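Weveo Gallery - Processor Socket Work

Home | Software | Gallery | Downloads | Contact

Wrist views from the desktop computer task at Abernathy, with notes on the software that runs it. The arm is driven by Plaredness, our planning and control stack. Weveo is the viewer and labeling tool that sits on top of it. Readers who have used the earlier releases can skip to the pictures.

What the software is made of

Plaredness has three processes. The planner takes a goal pose and a list of things to stay clear of, and returns a path. The controller follows the path and handles contact. The perception process reads the wrist camera and publishes the pose of whatever it has been told to look for. They talk over a message layer called Hudometti, which we wrote for an older project and kept. It does very little. Each message has a time stamp, a source name and a body, and everything gets written to disk whether anyone asked for it or not.

Weveo reads the Hudometti logs. It can play them back beside the camera picture, mark the start and end of each step, and export the marked parts. It can also run live, and that is how most of us use it during the day.

Perception

A motherboard is an awkward thing to look at from close up. It is full of small shiny parts, a lot of them repeated, and the case puts part of the board in shadow. The first version of our locator tried to match the whole board against a stored picture. It worked on the bench and failed once the board was in a case, where cables cross the view and the drive cage hangs over one end.

The current version looks for the socket frame first and ignores the rest. Once it has the frame it searches for mounting holes and the ends of the memory slots, in places where the stored layout says they should be. If enough of them agree, the pose is accepted. If they don't, the arm backs off along the path it came in on and looks again from a different height.

Glare is still the main cause of a bad pose. A processor lid can go almost white from one angle and dull gray from the next. We lowered the exposure and added a check that throws away any edge next to a blown-out area. The check costs some good edges too. With it on, the locator wants at least 73 matched points before it will report a pose, and on a cluttered board it sometimes takes a second look to get them.

The processor itself is found separately. When it is in the fingers the camera sees it from a fixed distance, so we only solve for the shift and the turn. Tilt is left to the contact step.

Planning

Free space inside a desktop case is small and an odd shape. The planner holds a coarse model of the case walls and drive cage, and a finer one of the area near the socket. Loose cables are not modeled one by one. We draw boxes over the regions where cables usually run and tell the planner to keep the wrist out of them. The fingers may pass through a cable box at low speed, the gripper body may not.

Planning time was a problem in the spring. The old settings let the planner search for 885 milliseconds before giving up, and it would often use all of it and come back with a path that swung wide over the case for no good reason. We now save a set of entry paths for each case type and start the search from the nearest one. The limit has been cut to 300 milliseconds. Failures went up slightly in the first week and then came back down after the cable boxes were redrawn.

One thing that has not been solved is regrasping. If the processor is turned too far in the fingers, the planner knows it, but the only remedy it has is to carry the part back out to the tray, set it down and pick it up again. A short turn in place over the case would be quicker. There is a branch for this. It is not merged.

Control near the socket

Above a set height the controller tracks position only. Below it, the controller switches to a mode where downward force is capped and sideways motion is soft. The switch used to happen in one tick and you could hear it. It is now blended over several ticks, and the log viewer draws the blend as a gray band so that it can be lined up with the picture.

The lowering step is the part people ask about. Land grid sockets have fine contacts that bend easily, so there is no sliding search of the kind you would use for a peg in a hole. The arm comes down straight. If contact arrives early, it stops, lifts, and asks perception for a fresh pose. After 3 early contacts in a row the step ends and the operator gets a message.

Opening the fingers was harder to get right than closing them. A small pull to one side at release moves the part. The release routine now opens in very small steps and reads the wrist force between them. It is slow to watch and we have left it that way.

Labeling in Weveo

Each run is split into named steps: approach, locate, carry, lower, release, retreat. Weveo proposes the splits from the controller mode and the gripper width, and a person moves them where needed. Approach and locate overlap a good deal, and two people will not always put the line in the same spot. The export keeps both marks when that happens.

Step names can be changed in the project file. Older files that use "insert" for lower will still open.

Pictures 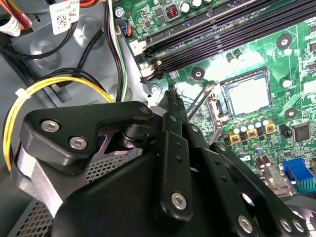
Gripper reaching in toward the board, with the memory slots at the top and the bright processor lid at right.
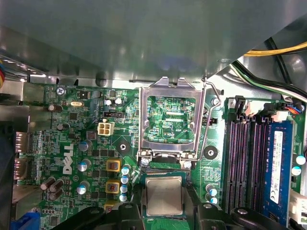 Processor held in the fingers, socket frame and lever up. The drive cage shades the top edge of the board. 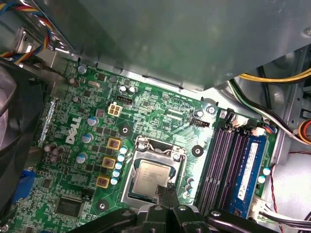 Fingertips pinched together against the lower edge of the processor, which is in the open socket.

Photos: Weveo / Plaredness wrist camera, Abernathy. May be reused with credit.

Notes on the views

The socket is easy to pick out in the second and third pictures, with its silver metal around a square opening. The DELL lettering is also large and clear in those two, and we did try it as a landmark. It gave a good turn estimate and a poor position, and it only helps on boards that carry it, so the locator no longer uses it.

The reflection on the processor in the first picture is the sort of thing the glare check was written for. Turning the check off is a single line in the perception settings (glare_reject). On a matte part you will want it off.

The cable box for this case type covers the region under the drive cage. If you are setting up a different case, copy the file, move the boxes by hand in Weveo with the wrist view open, and save it under a new name before you run the planner. Saved entry paths do not carry over and have to be made again.

Known issues in the current release

Playback can drift from the force plot on long logs. Reloading the log fixes it.

The locator will report a pose with no warning if the stored layout is for a different board with the same socket. Check the layout name in the title bar.

Undo in the step editor goes back one move only.

The next release is planned for December. Release notes and the settings reference are on the Downloads page.

Back to Gallery | Next set: Memory modules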